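Chapter 4
Learning Two-Handed Tasks from First-Person Video

Start with a bottle cap. Small job, two hands, done in a second or so. Now try writing down the rules for it. Which hand moves? How far apart are the parts when the turning starts? Most people can't say, and early programs for two-armed robots had to be told all of it.

The Waltus method skips the rules. Record people working, camera at head height, then let the model find the pattern. Ville Hyvönen and Joni Vuorinen tried it at Kaltemness in August with nail polish bottles – cheap, small, and the caps vary in shape.

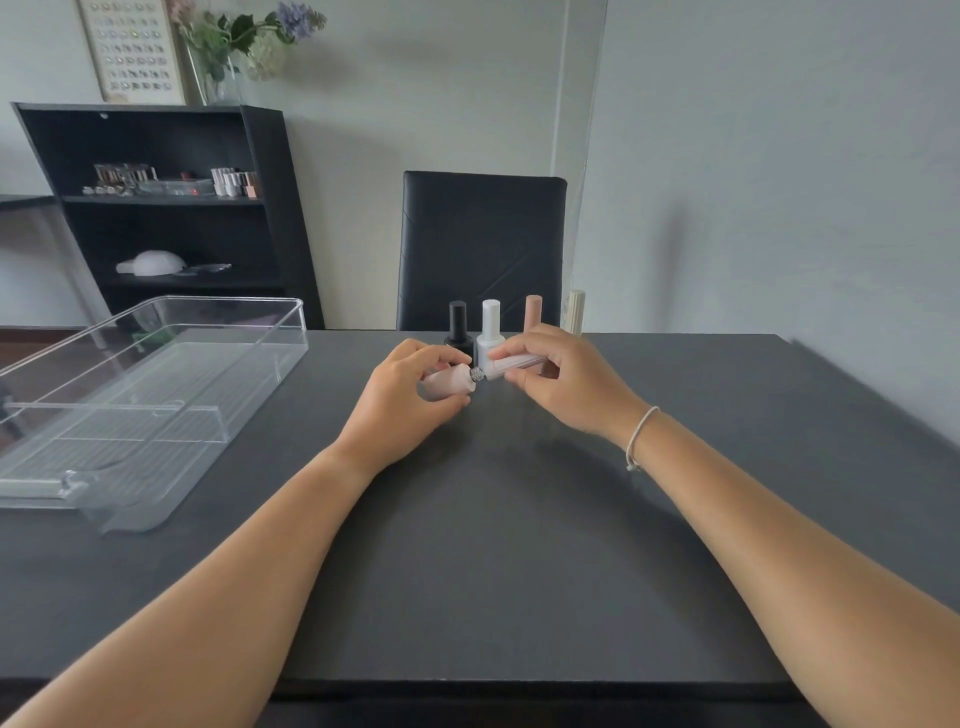 Their first set had 172 clips. Too few. The model learned to reach but not to line up, and it missed the neck of the bottle more often than it hit. With 2000 clips the misses dropped by half, wich was better than the team had hoped. Most of the gain came from one change in labeling: each hand got its own track, holding or moving, instead of a single label for both.

Terms you will need for this chapter:

1. Support hand. Keeps the object still. Often the left, not always.

2. Action hand. Does the turning, pulling or placing. Roles can swap mid-task – watch for this in the Demissie data, section 4.2.

3. Tool in transit. A brush, key or plug that has to come back to a narrow opening. Small angle errors matter alot more here than in plain grasping. 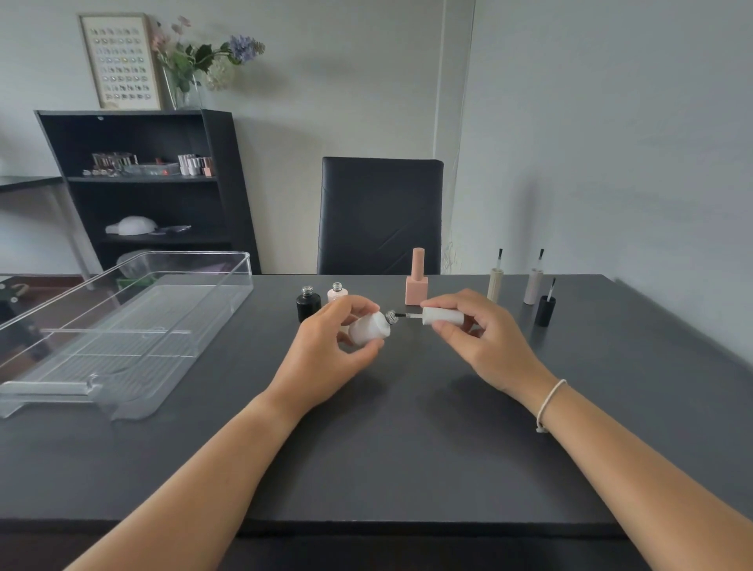 4. Clutter. Other objects near the hands that look like the target. The Wekusano test scores this seperately, see section 4.3.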